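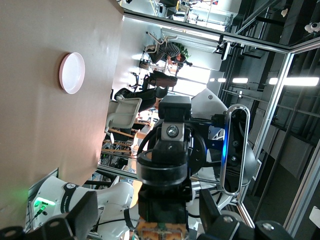 What should go on the table before the guests sit down?
One plate for each person, set down with nothing on it, and plenty of bare table left around it. The food, the jugs and the bread can all come afterwards.

Speaker notes, Lallside supper club hosts' afternoon, 13/01/2019
Nima Moradi

Opening (don't rush, people will still be finding chairs)

Thank them for coming out on a Sunday. Say hello to the Akpalu lot at the back, who have driven the furthest and brought the biscuits. Mention the coats — the rail is in the corridor, and the hook by the kitchen door is for aprons only.

Then straight in. I want to talk for 28 minutes about laying a table, which my brother thinks is 27 minutes too many. Pause here, they may laugh, they may not.

The plain plate

Go back to the first slide and leave it up for a bit. A round white plate, quite shallow, with a thin pinkish rim, on a beige table. I am very fond of a rim like that. It gives the eye an edge to find, and on a pale table you need one, or a white plate rather drifts off into the background. Ask who has pale tables at home. Ask who has covered theirs with a cloth, and whether they still like the cloth.

Tell the August story: the Potaten lunch, 30 of us in the long room, and I had put out candles, name cards, two sorts of glass and a little dish of salt for everybody. It looked lovely until the potatoes arrived and there was nowhere at all to put them down. We passed a hot dish from hand to hand for the whole of the first course. (Do the hands.)

Shallow or deep

Shallow plates are kind to cold food, sliced things, a piece of tart. They are less kind to gravy. If you are hosting and can only buy one set, my advice is to go a bit deeper than you think you'd like, and borrow the shallow ones from a friend when there's cake. Somebody will ask about bowls. Say bowls are in the second half, and mean it this time.

Light

Point out the soft shine on the inside of the plate and the faint shadow to one side of it. Worth doing at home, this: put one plate out, walk round the table and look at it from every chair. If there's a chair where the glare bothers you, move the lamp, or give that chair to yourself.

Buying and storing

We got the club's set from Plulline, 50 plates for 257 pounds, and that was with the chipped one swapped. Stack them with a sheet of kitchen paper between each. I know it is a nuisance — I do it on Monday mornings with the radio on and have come to quite enjoy it.

Hand-outs go round now, start from the left. Tea at the break, then bowls, then Nima's turn to sit down and the questions. Remember to ask for the pencils back.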